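Compte rendu de la réunion produit – téléphone Flivus
Vendredi, 9 h 30, salle du premier étage

Présents : équipe produit, achats, service après-vente, boutique en ligne
Excusée : responsable des traductions
Secrétaire de séance : Edit Fekete

Le compte rendu précédent est adopté sans modification.
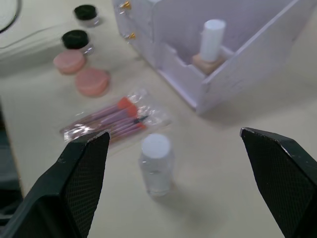
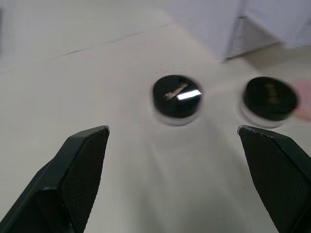

1. Batterie
Le fournisseur Okano a livré le deuxième lot de batteries. Les mesures d'autonomie en veille sont conformes au cahier des charges. En lecture vidéo, deux appareils s'éteignent alors que l'écran indique encore de la charge. Le problème vient a priori de l'étalonnage de la jauge – à confirmer par l'équipe logicielle. La cible de 1 000 cycles n'est pas remise en cause, mais elle ne figurera pas sur l'emballage tant que les essais longs ne sont pas terminés.

2. Écran
La luminosité maximale reste fixée à 700 nits. Les achats signalent que Grenetti propose une dalle moins chère, avec un léger décalage vers le vert quand on incline le téléphone. Après discussion, la dalle actuelle est conservée pour la première série. Le sujet pourra être rouvert pour la version d'entrée de gamme.

3. Appareil photo
Le mode nuit est jugé trop lent : l'utilisateur baisse le bras avant la fin de la prise. Demande est faite de réduire le temps de pose par défaut et de laisser le réglage long dans le menu avancé. Le mode portrait découpe encore mal les lunettes. Pas de correction prévue avant le lancement.

4. Coloris
Le gris et le bleu sont validés. Le rouge est reporté : la teinte du cadre et celle du dos ne correspondent pas. Prothero doit renvoyer des échantillons en avril.

5. Accessoires
La coque souple sera vendue séparément. Le chargeur n'est pas fourni, le câble oui. Le service après-vente demande que ce soit écrit sur la face avant de la boîte et pas seulement au dos. Accepté.

6. Appareils de prêt
La boutique en ligne souhaite 100 exemplaires pour la presse et les revendeurs. Il n'y en a que 28 de disponibles à ce stade. Priorité aux revendeurs, la presse sera servie sur la première série.

Actions
– Jauge de batterie : équipe logicielle, retour à la prochaine réunion
– Texte de l'emballage : Edit Fekete
– Relance Prothero pour le rouge : achats
– Liste des revendeurs à servir : boutique en ligne

Questions diverses
La fiche produit française mentionne encore l'ancien nom du capteur. À corriger avant mise en ligne.

Séance levée à 11 h 10.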